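How to Bring Teaching Grippers into a Working Office

At Lestau we answer for 56 desks, and the small daily jobs fell to whoever noticed them: lamps moved, cups cleared, chairs pushed back. In April we began recording those jobs for Jiltix, the system meant to take some of them over. These are the steps we follow now.

1. Write down who does each job today. Ask them before you pick the first one.

2. Book recording time as work time. We use blocks of 120 minutes, and nobody covers a phone while wearing the head camera.

3. Tell everyone in the room. People who don't want to be recorded can move to another floor for the block.

4. Clear the cables from the walking path, then pick up both grippers and check that the markers on top are uncovered.

5. Do the job at your normal pace. Slow, careful motions teach the wrong thing – redo them.

Two views of a session with colleagues still in the room:

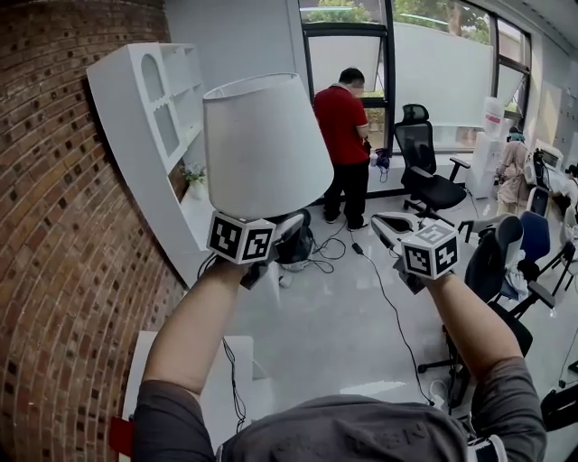
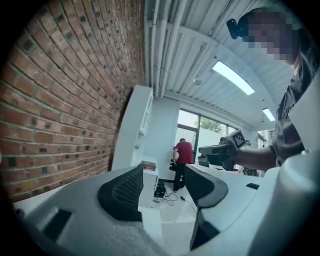
6. Stop after 165 takes, even if time is left. Wrists get sore before people admit it.

7. Update the job list. When a task moves to the machine, write what its former owner does with the time. We skipped this at first and had to go back over it with two teams.

Send finished takes to the Purkent folder by Friday.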